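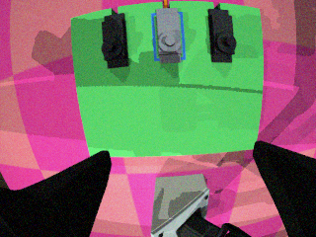 Fig. 1. Simulated work cell, view over the gripper: three devices in a row on the green board, the gray one inside a blue outline.

Category: Course Materials > Automation Planning > Handouts

Unit 5: What to buy first

Read before the session. Bring your draft budget.

Most first budgets list the arm, the gripper and nothing else. For this unit, sort every line under one of these headings:

- Simulation: software seats, a workstation, hours to build the models
- Hardware: arm, gripper, wrist mount, cabling
- Fixtures: boards, holders, spare parts to handle
- People: setup, training, maintenance

Simulation goes first because its results change the other headings. Gripper reach, finger width and the spacing between parts can be checked in a model before a purchase order goes out. Changing a board in the model costs an afternoon. Changing a machined one costs a new quote and a wait.

Worked case: Pimatport

Carolina Teixeira's plan for the Pimatport line asked for two grippers at $2849 each. Cuypers quoted 28 days for delivery, fingers included. Siratier was cheaper but charged separately for fingers and cable. Once those were added the gap was small – less than the cost of one return shipment. The plan was approved in May with one gripper, and the second was held until the simulated trials were reviewed.

Points to note:
- Compare quotes on the same list of parts.
- Cable and connectors get their own line.
- Write down who signs off the simulation results. At Pimatport it was Malachy Ó Ceallaigh.

For next time: redo the Pimatport hardware budget with both grippers bought up front. Show the total and the date the money is due – one page, no cover sheet. Hand in to Annelies Van Hecke.

Last updated September 22, 2024 | Contact: Godelieve Nijs, course office | Back to top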